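Block 31

The parts list from Byun ran to 11 lines, and the foam was on line six. White, rectangular, corners rounded. It had come from Truria in a carton marked FRAGILE, which foam is not.

She had rented the room in Cindinmont for its table. The lease listed the rest: one cabinet, one office chair in three colors, one pair of curtains with starfish and sailboats. The plastic tablecloth was not on the lease. She kept it because it wiped clean.

The procedure was short. Lift the block, hold it upright, set it down, write the number. Her father had packed glass at the Ivuvham works for 2540 shifts and had left her his notebook. On the first page he had written: foam first, then the thing you care about.

She had the foam. She had not yet decided on the thing.

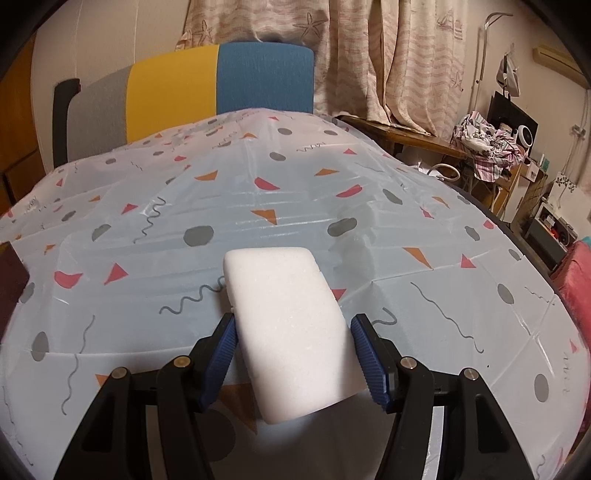 Block 31, upright, an orange triangle to its right.

She wrote the number in the notebook, under his — the same column, a different pen — and reached for the carton.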